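# Schlägersensor von Lumico: misst der wirklich was oder rechnet der sich das zusammen?

**dritte_base_links**

Hallo zusammen,

ich spiele seit ein paar Jahren Baseball in der Landesliga, meistens Third Base, und schlage irgendwo in der unteren Hälfte der Aufstellung. Im Verein geht gerade der Schlägersensor von Lumico herum. Man steckt ihn unten auf den Knauf, koppelt ihn mit dem Telefon und bekommt nach jedem Schwung Bat Speed, Schlagwinkel, »Explosivität« (was immer das sein soll) und eine geschätzte Austrittsgeschwindigkeit des Balls. Kostenpunkt 369 Euro, und wer die Verläufe länger als einen Monat zurück sehen will, braucht ein Abo.

Ich habe mir das Ding von einem Mitspieler ausgeliehen und über die letzten Wochen 687 Schwünge damit aufgezeichnet, fast alles vom Tee und ein bisschen Soft Toss. Laut App bin ich bei der Bat Speed im Schnitt besser geworden. Im Spiel merke ich davon nichts. Ich schlage weiter Groundballs zum Shortstop, nur vielleicht etwas schnellere. 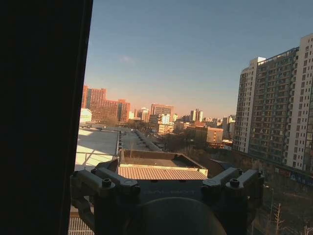
Was mich misstrauisch macht, ist die Spitzengeschwindigkeit. An einem Abend zeigte mir die App 71 Meilen pro Stunde an. Für jemanden mit meinem Schwung kommt mir das sehr freundlich vor. Am nächsten Abend, gleicher Schläger, gleiches Tee, lag ich die ganze Einheit deutlich darunter, obwohl sich für mich nichts anders angefühlt hat. Dazwischen gab es ein Update der App.

Dazu kommt, dass die Schläge, die sich richtig gut anfühlen, oft schlechter bewertet werden als solche, bei denen ich den Ball kaum getroffen habe. Einmal habe ich am Ball komplett vorbeigeschwungen und bekam dafür eine geschätzte Austrittsgeschwindigkeit. Welcher Ball soll da ausgetreten sein?

Mein Trainer ist begeistert und will, dass wir uns im November alle so etwas zulegen, damit wir im Winter »datenbasiert« arbeiten können. Ich bin bei dem Wort inzwischen etwas empfindlich. Hat jemand das Teil mal gegen ein Radar oder etwas anderes Unabhängiges geprüft? Und lohnt sich das überhaupt für Leute auf unserem Niveau, oder zahle ich da für eine hübsche Kurve?

Danke schon mal.

---

**Tee_und_Toast**

Ich fange mit dem an, was der Sensor kann. Am Knauf sitzen Beschleunigungsmesser und Gyroskop, das ist bei allen Geräten dieser Art ähnlich. Damit lässt sich die Drehbewegung des Knaufs ganz ordentlich erfassen. Die Geschwindigkeit am Barrel, also dort, wo der Ball hinsoll, misst das Ding nicht direkt. Die rechnet es aus der Bewegung des Knaufs und der Schlägerlänge hoch. Hast du in der App einen 33er eingetragen und schwingst einen 32er, stimmt der Wert schon nicht mehr. Schau bitte als Erstes nach, was da eingestellt ist, gerade bei einem geliehenen Sensor. Dein Mitspieler hat ja vermutlich seinen eigenen Schläger hinterlegt.

Zweitens der Sitz. Wir hatten bei uns zwei Sensoren mit Gummikappe, und eine davon war nach einem Winter ausgeleiert. Das Gerät wackelte minimal, man sah es kaum, aber die Werte streuten wie verrückt. Wenn die Kappe sich mit zwei Fingern verdrehen lässt, kannst du die Einheit löschen.

Die Austrittsgeschwindigkeit würde ich komplett ignorieren. Der Sensor weiß nicht, wo du den Ball getroffen hast. Ein Treffer am Griff und einer genau am Sweet Spot können bei gleichem Schwung völlig verschiedene Bälle ergeben, und das ist ja gerade der Unterschied zwischen Popup und Double. Die App nimmt einen sauberen Treffer an und schreibt dir die Zahl hin, die dann herauskäme. Deshalb bekommst du sie auch beim Luftschwung, falls die Erkennung den Schwung für einen Treffer hält. Ich finde es ziemlich frech, das ohne deutlichen Hinweis neben echte Messwerte zu stellen. 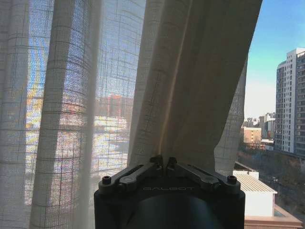

Zum Vergleich mit dem Radar: Wir haben das in der Halle in Divandale mal an einem Vormittag gemacht, Sensor am Schläger und dahinter ein Handradar, das den Ball nach dem Treffer misst. Bei guten Treffern vom Tee lagen die Schätzung und das Radar brauchbar beieinander. Bei allem anderen lief es auseinander, und zwar fast immer so, dass die App zu nett war. Sauber war der Versuch auch von uns nicht. Ein Handradar zeigt zu wenig an, wenn der Ball schräg wegfliegt, und keiner von uns hat den Winkel kontrolliert. Nimm es also als Hinweis und nicht als Beweis.

Was ich mit deinen 687 Schwüngen machen würde:

- alles vor dem App-Update getrennt von allem danach ansehen, auf keinen Fall in einer Kurve
- Tee und Soft Toss trennen
- den Spitzenwert vergessen und den mittleren Wert einer Einheit nehmen
- die ersten Schwünge jeder Einheit weglassen, da bist du noch nicht warm

Wenn danach noch eine Steigerung übrig bleibt, ist sie möglicherweise echt. Dass du sie im Spiel nicht merkst, widerspricht dem nicht. Am Tee liegt der Ball still. Im Spiel geht es um Timing und darum, welchen Pitch du überhaupt anschwingst, und davon sieht der Knauf nichts. Groundballs zum Shortstop klingen bei einem Rechtshänder für mich eher danach, dass du zu früh dran bist und mit den Händen über den Ball rollst. Dafür brauchst du jemanden, der dir Front Toss mit wechselndem Tempo wirft, und ein Telefon, das von der Seite filmt. Beides habt ihr schon.

Kaufen würde ich ihn zu dem Preis als Einzelner nicht. Ein Gerät für die ganze Mannschaft, immer am selben Schläger, immer bei derselben Übung, das kann man machen.

---

**Cloneck_Fan**

Also ich hab den von Lumico seit 2 Jahren und bin super zufrieden!! Bei mir sind die Zahlen jede Saison hochgegangen und ich schlag auch besser. Bin allerdings auch auf einen Cloneck Composite umgestiegen, der geht sowieso ab wie nichts. Man muss sich halt drauf einlassen und nicht immer alles schlechtreden. Das mit dem Abo nervt, stimmt.

---

**nur_innenfeld**

Ich widerspreche meinem Vorredner ungern, aber neuer Schläger und neuer Sensor gleichzeitig, und dann hat der Sensor geholfen? Da könnte man es genauso gut auf die Socken schieben. Composite-Schläger spielen sich außerdem ein, da steigt die Leistung eine Zeit lang von selbst.

An den Fragesteller: Tee_und_Toast hat das Technische gut erklärt, ich ergänze ein paar Sachen aus der Trainerecke. Ich betreue eine Jugendmannschaft und habe in der letzten Wintervorbereitung das Programm von Lytvynenko ausprobiert, das komplett auf solchen Sensorwerten aufbaut. Jede Woche ein Zielwert für die Bat Speed, schwere und leichte Schläger im Wechsel, dazu ein Diagramm für die Kabinenwand. Die Spieler fanden es großartig. Ich auch, bis ich mir im Frühjahr die At-Bats angesehen habe.

Die Werte waren bei fast allen gestiegen. Die Strikeouts leider auch. Sie hatten den Winter über gelernt, eine Zahl nach oben zu treiben, und das geht am leichtesten, wenn man ausholt wie beim Holzhacken und sich um den Ball nicht weiter kümmert. Am Tee sieht das prächtig aus. Ob es am Programm lag oder daran, wie ich es umgesetzt habe, kann ich nicht sauber trennen, und eine Vergleichsgruppe hatte ich natürlich auch nicht.
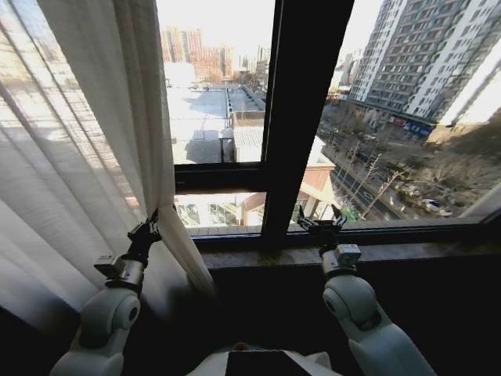 Mit dem Schlagwinkel konnte ich dagegen etwas anfangen. Ein Spieler, der den Schläger steil nach unten zum Ball führt, sieht das in der App sofort und glaubt es dann auch, während er es mir vorher monatelang nicht geglaubt hat. Bei dir würde ich diesen Wert anschauen, bevor ich irgendetwas über Bat Speed lese. Wenn er bei den meisten Schwüngen negativ ist, hast du für deine Groundballs schon mal einen Verdächtigen. Wenn nicht, dann stimmt vermutlich die Vermutung mit dem Timing.

Noch etwas Praktisches: Klär mit deinem Verband, ob der Sensor im Spiel am Schläger bleiben darf. Ich würde mich da nicht auf den Hersteller verlassen, der schreibt »spieltauglich« auf die Packung und meint damit wohl, dass er nicht herunterfällt. Bei uns hat ein Umpire ihn vor dem ersten At-Bat abnehmen lassen und das war es dann mit den Spieldaten.

Deinem Trainer würde ich eine einzige Frage stellen: Was ändert er am Training, wenn die Zahl schlecht ist? Hat er darauf eine Antwort, soll der Verein ein Gerät anschaffen. Kommt nur etwas mit »Motivation«, dann steckt das Geld lieber in Bälle und Hallenzeit.

---

**dritte_base_links**

Danke euch. In der App war tatsächlich der Schläger von meinem Mitspieler hinterlegt, einen Zoll länger als meiner. Damit sind die 71 wohl vom Tisch, und ich ärgere mich ein bisschen, weil ich sie schon herumerzählt habe. Der Schlagwinkel ist bei den Tee-Schwüngen überwiegend negativ, beim Soft Toss mal so, mal so. Ich gebe das Teil zurück und lasse mir erst mal Front Toss werfen. Mit dem Trainer rede ich vor dem nächsten Hallentermin.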